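3 December 2025

Sharps injury follow-up, Lolteo site. Went through the returns from March onwards. 251 forms in total, 28 of them for needle-sticks, the rest cuts and splashes. Two of the needle-stick forms have no time of injury filled in, so they can't go into the delay table. Left them in the main count.

Blood samples for the baseline set are in the Xu freezer, second shelf. Labels on the older ones are going faint. Relabelled the worst and wrote the new numbers in the back of this book. Need to check them against the Draltunura list before anything is thawed.

Ran the antibody plate again with the new Ovavlow buffer. Background still too high in the outer wells. Same plate reader, same settings, fresh tips. Will try a longer wash next and leave the edge columns blank – wasteful, but we have plates. 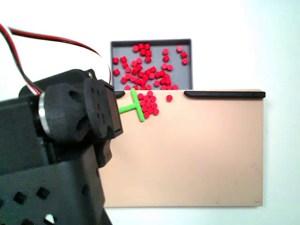 Bench, red pellets on the board and in the grey tray behind it, green T-shaped pusher.

Glove trial: 200 double pairs handed out, returns box by the ward door. Staff say the outer glove bunches at the wrist in the larger size. Worth asking for a longer cuff before the next order.

Exposure line log is now up to entry 407. The out-of-hours calls are written up in three different ways and I can't compare them. Draft a single sheet for it, one side only.

To do
Longer wash, repeat plate
Check freezer numbers against list
Chase the two missing times
Order labels that stand the cold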